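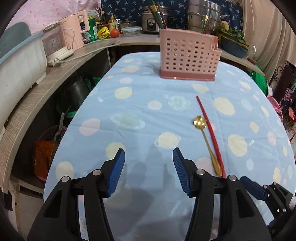
Hand-held gripper built in Grallside workshop moves into kitchens

A shared workshop in Grallside has finished the second version of a hand-held gripper that its members build themselves, and several have begun using it at home to record everyday kitchen jobs.

The tool is called Grustness. It has black fingers that close toward each other, with ribbed blue rubber pads at the tips, and a camera mounted above them. A person carries it by hand and does a chore with it, such as putting spoons and chopsticks into a caddy. The recordings will be used to train a robot arm that the group plans to assemble in the same workshop.

Mahsa Karimi started the project in February after the workshop was given a box of surplus motors. She said the arm turned out to be the easier part.

"We could get the arm to go to a point on a bench, but it had no idea what to do with a spoon," Karimi said. "So we put the arm away and built the thing you hold."

The first version had smooth pads and dropped thin objects. Rasmus Jankauskaitė, who drew the new linkages, tried several rubber mixes before settling on the ribbed type. The linkages turn on metal screws, so a worn finger can be taken off and replaced with a screwdriver. A complete set of fingers takes 50 minutes to put together once the parts are cut.

Members have logged 2,554 recordings so far. Karimi said 332 of them were thrown out, mostly for poor light or because the object left the camera's view. Each of the rest is tagged by hand with the chore and the objects used.

The group decided early on not to set up a test kitchen. Inès Besson, who handles the recordings, said home counters and tables are crowded in ways a workshop bench is not, with kettles, pots, baskets and food standing close together. Patterned tablecloths have been kept in as well. In the first trials, Besson said, the software sometimes took a printed shape on the cloth for an object to be picked up.

Flatware remains the hardest category. A chopstick rolls when it is touched off center, and a spoon handle lies so flat that the pads have to meet almost at the table surface. Jankauskaitė is working on a thinner pad with the ribs running closer to the tip.

Parts for one gripper cost the workshop $60, not counting the camera. Drawings and a parts list are kept in a binder by the laser cutter, and members can borrow a finished gripper overnight by signing it out there.

Work on the arm is to start again once the thinner pads have been tried. Heino Baranauskienė has offered his own kitchen for the first run.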